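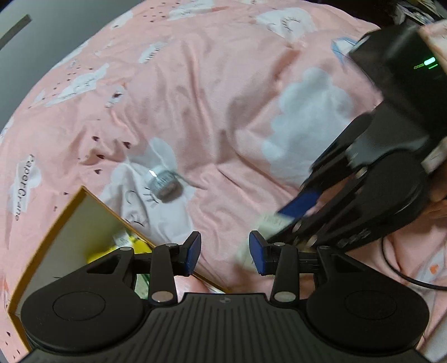
By February we had 300 hours of people tidying up, and the model still let go of things in midair.

It learned from hand grippers. You held one in each fist, squeezed, and put small things away on whatever was nearby: a desk, a bench, a bed. Everyone at Hevcombe had done their share. I did mine at home, in the evenings, and I loved it more than I'd admit at work. There is something wonderful about picking up a little jar with two stiff fingers and feeling your own hands get smarter by the minute.

The arms in the lab did not get smarter. Vurnow, the left one, dropped 5 boxes in a row one afternoon, each from the same height, as politely as a waiter setting down a check.

"It thinks it's finished," I said.

"It thinks you were finished," said my desk mate, and went to get tea.

I sat there with my mouth open. Then I pulled up my own recordings and watched my own hands, slowly, for the first time. And there it was! I opened my fingers early. Every time, a blink before the box touched down, I let the last bit of the trip take care of itself. On a soft bedcover it had never mattered. On the lab's steel table, with an arm that copied me a little late and a little high, it mattered a great deal.

We tried two things. First we threw out every early release, and the model got worse, because that was most of what we had. Then came the idea that still makes me grin. We kept all of it, and trained the model to guess one extra thing at each moment: how far the held object was from resting on something. We called that number Mondal, after the street with the noodle place where we thought of it. The arm could open only when Mondal was near zero.

I ran the first test at nine at night with the heaters off and my coat on. The task was the old Meltutari set, 100 placements, small packets and jars into a tray. Vurnow lifted the first packet, carried it over, went down, and stopped. It hung there long enough for me to say a bad word. Then it went down the width of a fingernail more — and opened.

The packet didn't make a sound.

I watched all of them. I could have gone home and read the log in the morning, but who would do that? It dropped 2. Both were jars, both at the rim of the tray, and I already had a notion about rims.

I wrote it on the back of my hand and set up the next run.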